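Dalness Two-Compartment Cutlery Holder, Pink

Item 213 | Kitchen & Table > Countertop Storage
Sold by Grondasstead Home Goods
In stock, ships from the Stollard warehouse

A small plastic holder for chopsticks, spoons and other long utensils. It stands on the table or next to the sink and takes up little room in either spot. There is nothing to assemble.

The holder is split into two compartments. Most of our customers put spoons in one and chopsticks in the other, but the split is just as good for keeping cooking tools away from eating tools. The holes in the plastic let water out and air in, so you can put things away straight from the dish rack. Set it on a tray or a folded towel if your counter is wood.

Tall utensils will stick out well above the rim and lean a little. This is normal for a holder of this height. If you load only one side with heavy metal spoons, put something in the other side to balance it.

Details

Material: plastic
Color: pale pink; shade varies a little from batch to batch
Weight: 126 g
Compartments: 2
Pack size: 1 holder
Case quantity for shops: 96

Utensils are not included. Spoons and chopsticks are sold separately under Table Basics. The star tablecloth is also a separate item -- see Vishwakarma Table Linens, gray, for sizes.

Care

Take off the plastic film and peel the label before first use. If the label leaves glue behind, rub it with cooking oil, wait a few minutes and wash with dish soap. Wash by hand in warm water. Do not put it in the dishwasher or near a burner. A bottle brush gets into the corners, where residue from hard water tends to build up.

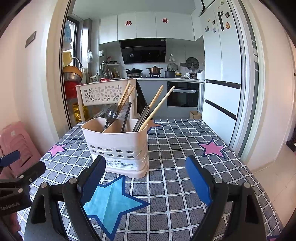
Pale pink holder with spoon and chopsticks, on the star tablecloth.

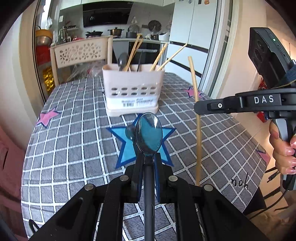 Shipping and returns

Orders placed before noon go out the same day, except Sunday. The holder ships in a plain carton with paper padding. Large orders from shops may take longer, and we will send a note if any part of yours is delayed.

Returns are accepted on unused holders with the label still on. If yours arrives cracked, send us a photo of the damage and the order number and we will replace it. You do not need to mail back the broken one.

Shop orders of 100 or more cases are quoted separately. Use the trade form and give the item number and delivery address.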